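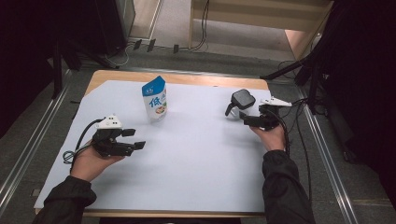

Ticket 2337: Paper table cover creeps toward the front edge
Product: Cletberg worktable, light wood top, with Cirnura cover sheet
Category: Surfaces and coverings
Status: Resolved, monitoring
Opened by: Trikov site desk
Assigned to: Hubmann furniture support

Reported problem

The cover sheet on the Cletberg table does not hold its position. It is squared to the rear edge in the morning and by mid-afternoon it has moved toward the person working at the table. With the sheet out of position, a strip of bare wood is exposed along the far edge. Items placed toward the back, such as the milk carton, stand on the paper and travel with it. The sheet is pale blue-white, one piece, 200 gsm, part 396. No adhesive has been used. The table is on gray carpet.

Expected: sheet stays where it is laid for a full working day.
Observed: strip at the far edge measured 65 mm at 4:10 p.m. after a start at zero.

First reply from support

Please confirm the following:
Is the top level front to back?
Was the top oiled, waxed or polished after delivery?
Does the sheet move when nothing is standing on it?
Does the table itself move on the carpet?

Reply from site desk

Level checked with a 24-inch spirit level. Front to back, the bubble sits off center, low side at the front. Left to right is good.
The top was wiped with a spray furniture polish in June. Product not recorded.
Left overnight with nothing on it, the sheet did not move.
Table position was marked with masking tape at all four feet. No movement after one day.

Support, analysis

The sheet does not move unloaded, so slope alone is not enough to cause the fault. The likely sequence is that forearms resting on the front part of the sheet pull it a small amount each time they are drawn back, and the polish lets it slide. The slope favors movement in one direction, and the sheet is never pushed back by the same amount.

A heavier carton or other weight at the back is not recommended as a fix. It may slow the movement, but it is also likely to wrinkle the sheet in front of the weight.

Step 1. Remove the sheet and roll it, printed batch code inward. Do not fold. A crease in 200 gsm paper will not come out.
Step 2. Clean the top with warm water and a drop of dish soap, cloth well wrung out. Wipe with clean water. Let dry for two hours.
Step 3. Raise the two front feet one full turn each and check the level. Repeat in half turns. Carpet compresses, so check again the next day.
Step 4. Lay the sheet from the rear edge forward, smoothing from the center outward.
Step 5. If it still moves, use removable mounting strips under the rear corners only. Strips on all four corners cause bubbling when humidity changes.

Site desk, after steps 1 to 4

Top cleaned twice. The first cloth came up greasy. Front feet raised one and a half turns, bubble now centered. Sheet relaid at 8:30 a.m. Strip at the far edge at 4:15 p.m.: 9 mm. Better, still not zero.

Site desk, after step 5

Two strips fitted at the rear corners. No measurable movement at the end of the day. Level rechecked the next morning, left front foot had settled and was given another quarter turn.

Question from site desk: can the sheet be replaced without damaging the top when the strips come off?

Support

Yes. Pull each strip slowly, parallel to the surface. Do not lift the paper while the strips are attached or the corners will tear. Order replacements under the same part number. The 396 is supplied rolled and should be left flat under a board overnight before use.

Please discontinue spray polish on this top. Ticket stays open in monitoring for two weeks and then closes automatically if no further movement is reported.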